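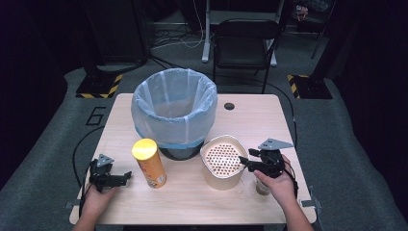 Okay, the break room table. I've been putting this off since June and tonight I finally have the patience to type it all out with my thumbs. Our office moved into the Ruddock building and we inherited one table, pale wood, rounded corners, and it has become the place where every object with no home goes to live. A snack can with a yellow lid. The cream container with the insert full of little holes. A small clear cup with a bit of something brownish in the bottom. And the trash bin, up on the table, with its light blue bag folded over the rim like it's a centerpiece.

So I've decided this table is my project. I have no authority. I work in billing. But I eat lunch there every day and I have opinions, so buckle up!

First thing, the bin. I asked in the group chat who likes it up on the table and got 2 votes for and a thumbs down from Ismail, who then wouldn't say what he was thumbs-downing. My vote is floor. It's carpet in there, I know, I know, somebody is going to miss with a yogurt. Put a mat under it. I will buy the mat myself.

Although – I'll give the liner people credit. Whoever changes that bag does it right, folded way down over the outside so it doesn't slide in the second you drop an orange peel. At my last job the bag was always at the bottom of the bin in a sad puddle and you had to fish for it.

The container is a whole other conversation. Dalia says strainer. Hatem says it's for keeping berries. I've used it for grapes and it was great for grapes, so I'm on team whatever-it-is, leave it by the sink. It does NOT need to be next to the chips.

About the can. If you finish it, toss it. If you want to keep the can for pens or tea bags or whatever, rinse it out and peel the label, and then it's a pen holder and we can all relax. A can just standing there is a can I have to shake every morning to find out if there's anything in it. I have shaken it six mornings in a row. I am a grown woman.

Cups go back to the person who poured them. I'm not going around sniffing to see if it's tea.

Somebody asked why I care so much, and it's the table itself, I really like it! It came off a Nultden list, secondhand office stuff, $120 and two people to carry it. Chaimae and I got it up the stairs with five stops. My arms were useless for the rest of the day and I spilled coffee on my own keyboard. 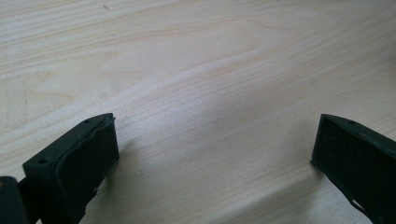
Filed under: WOOD, FEELINGS ABOUT

Look at that grain though. There's a big rounded arch across the upper part, almost like a tongue, and then under it the lines get really fine and close together. I'd been eating sandwiches on top of that for weeks and never noticed, that's how much junk was on it.

I don't know what kind of wood it is. Could be pine, could be birch, could be a veneer over who knows what. Abdelkrim knocked on it with his knuckles and made a face like a doctor and then went back to his desk. No diagnosis.

There's a thin dark line down the left side that might be a scratch or might be a seam. I ran my fingernail over it and I still can't tell you. I'm leaving it alone. Last time I tried to "fix" a mark on furniture I rubbed half a walnut into my mother's sideboard and she brings it up every holiday.

How I'm cleaning it, for the two people who asked: soft cloth, barely damp, a drop of dish soap, go along the grain, then a dry towel right after. No spray. The spray under the sink leaves it sticky and then your sleeves stick to it – ask Hatem about his good sweater.

There's also a grommet hole near the back edge for cords. Please stop putting sunflower seed shells in it. They land on the carpet. You know who you are and so does the vacuum.

New rule I'm proposing, and you can fight me at 5: food you're eating right now can be on the table. Everything else goes on the shelf by the fridge, which has been completely bare since we moved in and would love some company.

Chaimae wants a plant on it. I said a small one. She said define small. We're still talking.

Anyway I bought the mat. It's gray.

More from this account
The fridge shelf, a ranking
I tried the Wunside lunch box so you don't have to
Mug amnesty: what came back
Stairs vs. elevator at Ruddock
Is a Nullent kettle worth it for six people?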